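About Clivent

Clivent sells hats, caps and other things to wear on your head. We are an online store with one small showroom, and we ship to addresses in the United States and Canada.

The business was started by Elīna Kivi and Balthasar Bühler, who had both worked for a uniform supplier and left in the same month. Elīna handled returns there and had a good idea of why hats come back. Mostly it is the fit. A cap marked "one size" fits a fairly narrow range of heads, and the closure in the back can only do so much. The first product we sold was a plain six-panel cap in two crown depths, and we still sell it under the name Igwe.

What we sell

The catalog has 600 items in it at the moment, counting each color separately. It covers baseball caps, bucket hats, knit beanies, straw and paper-braid sun hats, visors, and a short list of wool felt hats that we bring in for fall. We carry our own two lines, Igwe and Kultance, and we also stock hats from other makers. Kultance is the packable line. Those hats have a soft brim and can be folded into a suitcase, although we suggest laying them flat overnight after a trip.

We don't sell licensed team merchandise, and we don't sell safety helmets of any kind.

Sizing

Every hat page lists the inside circumference, the crown depth and the brim width. Jintana Paisan takes these measurements herself from stock on the shelf. If a new shipment measures differently from the last one, she changes the page before the hats go on sale. Hats from other makers are measured the same way, so our numbers may not match the ones on the maker's tag. Please go by ours when ordering from us.

If your measurement falls between two sizes, order the larger one. We include a strip of foam sizing tape with all felt and straw hats at no charge.

Custom and group orders

We do embroidery and woven patches for schools, restaurants, clubs and small companies. The minimum is 13 pieces per design. Orders up to 200 pieces are stitched in our own workroom, and anything above that goes to Zisen, the contractor we have used since our second year. Ratree Boonchu sets up the artwork and will send a stitched sample for approval before the full run. Allow three weeks from approval, or four in November and December.

Artwork files can be kept on record for repeat orders. Tell us if you would like yours deleted.

Store and warehouse

We moved into our current building in March, and the showroom, workroom and warehouse are now under one roof. The storage area is 2000 square feet. Orders placed before 1:00 p.m. usually leave the same day, Monday through Friday. The showroom is small and carries a selection from the catalog, so call ahead if you want to try on something in particular. Yaowalak Suwannarat runs the showroom and can pull most items from the back in a few minutes.

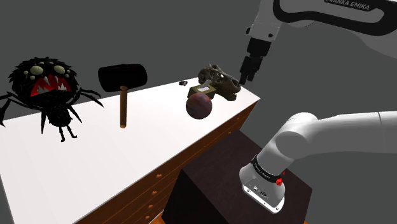
Toy spider and mallet on a white tabletop.

Returns

Unworn hats can be returned within 30 days for a refund or exchange. Leave the tags on and use a box, as hats mailed in a soft envelope tend to arrive crushed and we can't put them back in stock. Embroidered and patched items can't be returned unless we made a mistake in the stitching or sent the wrong color.

Prices and stock

Prices on the site are in US dollars and are updated when our costs change. Stock counts refresh every hour. Now and then two people order the last hat in the same hour, and in that case we refund the second order in full and send an email.

Contact Clivent | Shipping | Returns | Size Guide | © Clivent. All rights reserved. | Back to top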